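Olitz Felt Shears, short blade
Craft tools > Cutting > Shears and snips

Cutting edge: 69 mm
Overall length: 20 cm
Handles: moulded, grey, large lower loop
Blades: stainless steel, one edge micro-serrated
Hand: right or left (please pick when you order, they are separate tools)
Page updated: Thursday, August 2, 2018

We've been waiting a long time for a pair of shears like this. Most scissors sold for felt are dressmaking shears with a new sticker on the box, and they're lovely for a metre of cotton but far too long for a leaf the size of your thumbnail. The Olitz pair has the weight and leverage of a proper dressmaking shear behind a blade you can turn on a pinhead. Our sample pair went missing from the shop counter twice in the first week and both times it was found in the workroom.

What makes them good at felt

Felt has no grain, so it doesn't fray, and that's the joy of it. It does slide, though. Two layers of acrylic craft felt will creep away from a smooth blade and you end up with a front and a back that don't quite match. The fine serration on the lower blade holds the cloth still while the upper one does the cutting. You can feel it bite. On thick wool felt (we tried up to 5 mm) they need a firm squeeze but they go through in one pass, and the edge comes out square instead of bevelled.

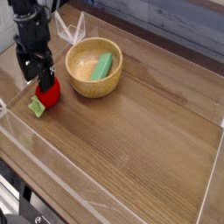

Small pieces with lots of points are where these shears really earn their place in the basket. Petals, stars, feathers, the fiddly collar on a gingerbread house - anything where you have to cut into an inside corner and stop dead. The calyx on a plush tomato is a great one to learn on: the pale green felt has pointed, star-like leaves, and every pair of leaves meets in a little valley that is easy to overshoot. Cut towards the centre from both sides of each valley and let the tips of the blades meet, and don't try to swivel round the corner in one go. With the Olitz tips the two cuts meet cleanly, with no whiskers left to trim.

Plush and other pile fabrics

Yes, they'll do these too, with a change of technique. Turn the fabric face down, mark your shape on the backing, and slide the lower tip along between the backing and your table so you're cutting the backing only. The pile parts by itself and you keep all that nice fluff at the seam. Do it outdoors if you can, or have a vacuum handy. Red plush in particular seems to get into every cup of tea in the house!

Rounded toys such as fruit, balls and fat little birds are usually made up from several curved panels, and the more closely those panels match, the smoother the finished ball. Cut one panel, then use it as your pattern for all the others. If you trace each new panel from the last one, the shape grows a bit every time.

Which pair should I choose?

The short blade on this page is our favourite for toys, ornaments, appliqué and play food. If you mostly cut long straight lengths for banners or tote bags, have a look at the Pillay 10-inch shear, which is heavier and has a smooth edge. For thread ends and the insides of ears, the Trundex curved snip is a handy little companion, and it fits in the same sheath pocket.

We wouldn't use the Olitz pair on silk or fine chiffon. The serration can catch, and there are nicer tools for that job.
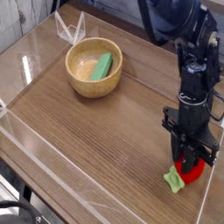

Looking after them

Wipe the blades with a dry cloth when you finish, and run the corner of the cloth into the pivot, where the fluff collects. One drop of sewing machine oil on the pivot every month or so is plenty. Open and close them a few times, then wipe again before they go near anything pale.

The pivot is a screw, so you can adjust the tension yourself. Hold the shears by one handle with the points up and let the other handle drop. It should fall part of the way and stop. If it swings right down, tighten by a quarter turn. If it doesn't move, loosen by the same.

Please don't sharpen them on a pull-through sharpener, as it will take the serration straight off. Drandov runs a mail-in sharpening service for this range, with the return label on the inside of the box lid. Get yours in before December if you can, when everybody is making ornaments and the queue gets long.

In the box

1 pair of shears
1 leatherette sheath with snip pocket
1 small bottle of pivot oil
2 printed card templates (five-point leaf and round panel)

Spare sheaths are stocked separately in grey and navy. Left-handed pairs come with mirrored blades as well as mirrored handles, and they ship from the same warehouse.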